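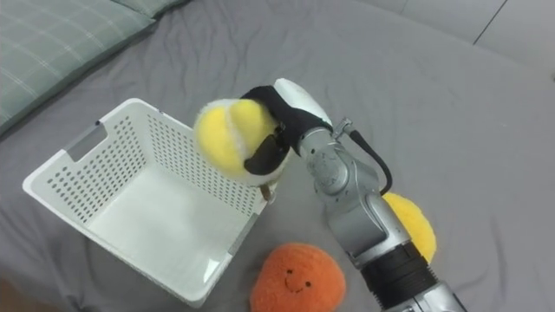

By the Sturketti newsdesk | Robotics | May

Demunon has begun the second stage of its tidying project at the Esville site, with a target of 2000 recorded examples of a robot arm putting soft toys into a basket. The company said 463 had been accepted so far.

The task is kept short. A silver arm with a two-part job — grasp, then release — picks up a plush ball made to look like a tennis ball and carries it over the rim of a white plastic basket. Other soft toys are left on the grey fabric nearby, among them a second yellow ball and an orange fruit with a stitched smile. Each example starts with the basket empty.

An operator guides the arm through every attempt. Joint positions, gripper opening and camera pictures are stored together, along with a short written instruction such as "put the ball in the basket". The learning system, which Demunon calls Gkikas, is then trained to produce the same kind of movement from the pictures and the instruction alone.

Soft surfaces were chosen for this stage. The first stage, made up of 400 examples, used a hard table, and the trained system did poorly when the same toys were placed on cloth. Folds change the height at which a toy rests, and a plush surface gives way under the fingers, so the point at which the gripper should stop closing is harder to learn.

Failed grasps are also being kept. Where the operator drops a toy and picks it up again, the whole attempt is stored and marked as a recovery. Demunon wants at least 200 of these in the final set. Attempts in which the basket is knocked over are thrown out.

Basket position and toy layout are changed between attempts, and the lighting is altered at the start of each session. A check on new layouts will be run once the set is complete. Demunon has not said whether the recordings will be released outside the company.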